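Bin Picking Data Collection: Frequently Asked Questions
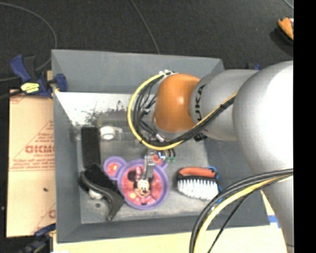 Vavcombe Robotics Learning Group

Last updated April 1, 2018

What are you collecting?

Grasp attempts. The arm reaches into a gray bin of mixed household objects, closes on something, lifts, and we record whether it came up with anything. Each attempt is saved with the camera images taken before and after, the arm's joint positions, the commanded motion, and a result of success or failure. The learning system is trained on these records.

Which arm do you use?

A KUKA arm with a gripper on the wrist. The cables for the gripper run outside the arm, with enough slack in the loop for the wrist to turn. If you are setting up a similar station, leave more slack than you think you need and tie the bundle so that it can't catch on the rim of the bin.

What goes in the bin?

Ordinary things from stores and from people's kitchens. A plate with a Minnie Mouse on it, a scrub brush and several smaller dark items can all be in there together. We want a mix of flat, round, soft, shiny and awkward shapes. A plate lying flat is hard to pick up because the fingers have to get hold of the rim. A brush has a back and a bristle side, and they behave differently when squeezed.

Do you arrange the objects?

No. We tip them in and leave them where they land. If the operator places things neatly, the system learns from neat bins and does badly on anything else. The only exception is an object that ends up hanging over the wall of the bin. Push it back in with the stick before starting the next run.

How often are the objects changed?

After every 10 runs. Take out 5 objects and put in 5 from the shelf. Write the shelf numbers on the run sheet. Objects from the test shelf (green labels) must never go into a training bin. If one does, tell Tamer Karaki so the run can be pulled.

Who decides if a grasp worked?

The software makes the first call. It compares the bin before and after the lift and checks how far the fingers closed. Thin objects fool the finger reading, so a person reviews anything the two checks disagree on. Mark it success, failure or unclear. Please don't guess. Unclear attempts are kept but are left out of training.

Are failures thrown away?

No, we need them. In the February set we recorded 2,537 attempts, and the failed ones are used along with the rest. Do not delete an attempt because it looks bad. Delete only if the camera dropped out or the emergency stop was pressed partway through.

Why is the bin clamped?

The fingers sometimes push on the walls. If the bin shifts, the camera calibration no longer matches and everything recorded afterward is off. Check the clamps at the start of each shift. If the bin has moved, stop, run the calibration script and note the time on the sheet.

Is simulated data used as well?

Some. Kaijage, our simulator, produces practice bins for early training. It is good for rigid objects and poor for bristles, cloth and thin plastic. Final training uses real attempts only.

How many attempts do you need before retraining?

We retrain after each 2,000 new usable attempts. The new model is then run on the test shelf before it goes back on the collection arm.

Can I reach in while the arm is paused?

No. Paused is not stopped. Press the stop button, wait for the light to change, then reach in. This applies to everyone, including visitors and people who have worked here for years.

Can I get the data?

Groups at Fisley and Stukurstead already have access. Other research groups can apply by sending a one-page description of the planned use to Raphaël Langlois. We share images, joint positions and labels. We do not share the run sheets, which have operator names on them.

Can I donate objects?

Yes. They should be clean, fit inside one hand or be no bigger than a dinner plate, and have no glass, blades, batteries or liquid. We can't return them. Most get scratched and some get broken.

Who do I contact about a problem at the station?

Tamer Karaki for hardware, object shelves and run sheets. Raphaël Langlois for labels, storage and data requests. For anything involving an injury or a damaged cable, press the stop button first and then call the lab desk.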